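Cube de couleur (jouet)

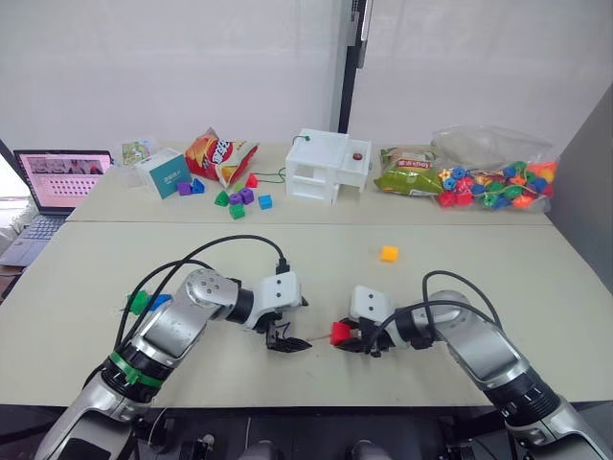
À quoi sert un cube de couleur ? À empiler, trier et nommer les teintes, guère plus.

Le cube de couleur est un petit bloc uni, rouge, bleu, vert ou jaune, vendu seul ou en coffret. Le catalogue Didomano en propose jusqu'à 171 par boîte, quantité dont l'intérêt reste à démontrer. La gamme Oren se limite à 4 teintes. L'éditeur Kemar lui prête des effets sur la logique dès 2 ans, sans citer d'étude. Le terme « éducatif » relève surtout de l'usage commercial.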